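In Defense of the Tray

My brother-in-law keeps his hardware in a coffee can. He is proud of the can. When he needs a nut he upends it onto the workbench, stirs the heap with one finger like a man looking for the last good cashew, and after a while comes up with something that nearly fits. Then he sweeps the rest back in, along with whatever sawdust happened to be nearby. He calls this a system.

I used to be a can person myself. I had two of them, labeled "small" and "other," and I defended them at parties. Sorting, I said, was what people did when they had run out of things to build. I said this for years, usually while looking for something.

What changed my mind was a divided tray. I bought mine at Plultport, the surplus place out past the rail yard, where it was sitting in a bin of orphaned kitchen gadgets. It cost less than lunch. I took it home, meaning to put seeds in it, and by evening I had emptied both cans onto a bedsheet and was kneeling over the mess with a magnet and a bad back. There were 383 pieces. I know this because I counted, and I counted because I had turned into a different kind of person somewhere in the first hour.

The case against the divided tray is easy to make, and Kamlesh Tripathi, who taught me most of what I know about fixing pumps, makes it every time he comes over. A grid is vain, he says. You end up with one nut in a cell that could hold thirty, and you stand there admiring it. A pan is better. Give him a flat pan with a low wall and he can spread everything out, see it all at once, and get on with his life. If the pan has holes in it, so much the better: rinse the parts, let them drip, done.

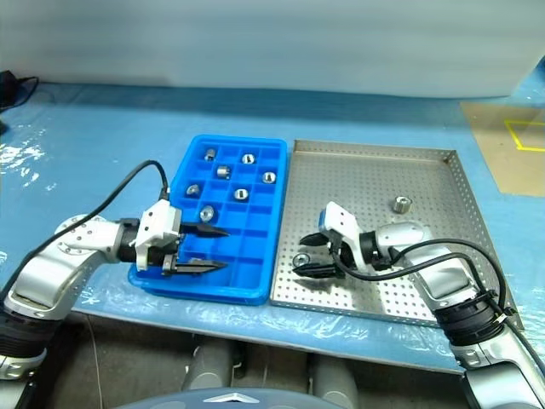
The two schools of thought, side by side: blue grid on the left, perforated steel on the right.

I'll grant him the pan for washing. I own one with holes, and it gets used. But look at how a nut behaves in a pan. It has the whole floor to itself and no reason to be anywhere in particular. Tilt the thing on your way to the sink and everything you own is in one corner, having a meeting. In the grid, a nut has an address. It may be lying crooked in there, but it is lying crooked at home.

And yes, a lot of the cells stay empty. This is the part that bothers visitors. They see a tray with seven parts in it and all that blue plastic going to waste, and they want to know why I don't use something smaller. The same people own a dining table for eight and eat standing at the counter. An empty cell is where the next part goes. A can has no idea what it's missing, and neither does its owner, right up until the pump is in pieces on the floor and the hardware store closed at six.

There are limits. I have seen what happens when a person goes too far. A fellow at the Bisht street repair night showed me a cabinet with 70 drawers, every one of them labeled in capital letters, and he couldn't find a washer in it either. He had filed it under F, for flat. A tray you can see into all at once doesn't let you get that clever.

Kamlesh was over again in March to help me with the sump. He set his pan on the bench, I set my tray next to it, and we worked for most of an afternoon without discussing either one - a record. When he left he took two of my nuts home in his shirt pocket. I knew which cells they had come from.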